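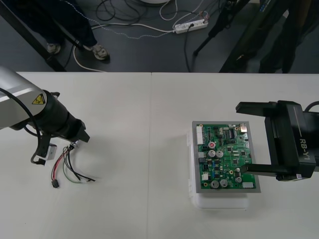
3.2. Puesto de trabajo y soporte de la placa

El montaje se realizó en el taller compartido Ziduvham, sobre una mesa blanca en la que dos brazos trabajan desde lados opuestos. La placa de circuito impreso se fija en un marco gris rectangular, apoyado a su vez sobre una caja de plástico translúcido. Esta solución eleva el plano de trabajo y deja espacio para que los dedos de la pinza derecha, de mordaza paralela, se aproximen por encima y por el borde inferior de la placa. La pinza izquierda manipula el mazo de cables. El diseño inicial del soporte, elaborado en abril por Mareike Lenz, preveía un utillaje mecanizado que se descartó por su coste.

El mazo reúne conductores rojos, negros y verdes. Al tratarse de un objeto deformable, su configuración no queda determinada por la pose de la pinza, y los extremos libres tienden a apoyarse sobre la mesa. Por este motivo, el planificador Bindport no intenta estimar la forma completa del haz y se limita a localizar el punto de agarre y el conector de destino.

3.3. Conector circular y oclusión

La segunda dificultad corresponde al conector circular metálico, montado sobre una brida cuadrada en una carcasa negra. Todos los conductores visibles convergen en su abertura, y los que pasan por delante ocultan parte de la brida (figura 2).

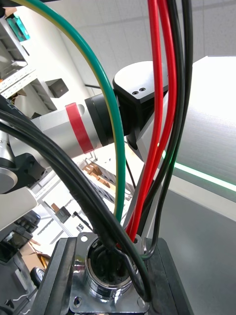
Figura 2. Conector circular con los cables verde, rojos y negros que entran en él, visto desde la muñeca del robot.

De los agujeros de fijación de la brida, uno queda tapado por los cables en esta vista. El método de Fokel, que ajusta un patrón de cuatro puntos, no es aplicable en tales condiciones. Se adoptó en su lugar la variante Seidel, que combina el contorno del cilindro con los agujeros detectados y admite la ausencia de uno de ellos. El verde con franja amarilla resultó el conductor más fácil de segmentar; los negros, que discurren en parte agrupados, se trataron como una sola región.

El conjunto de datos, cerrado el 4 de agosto de 2024, contiene 3445 imágenes obtenidas en 19 sesiones. Se excluyeron 13 secuencias por pérdida de sincronización entre cámaras. La anotación de cada sesión exigió más de 2 horas de trabajo manual, dedicadas en su mayor parte a los cruces entre conductores del mismo color. Los parámetros de segmentación se mantuvieron constantes en todas las sesiones y se recogen en el apéndice.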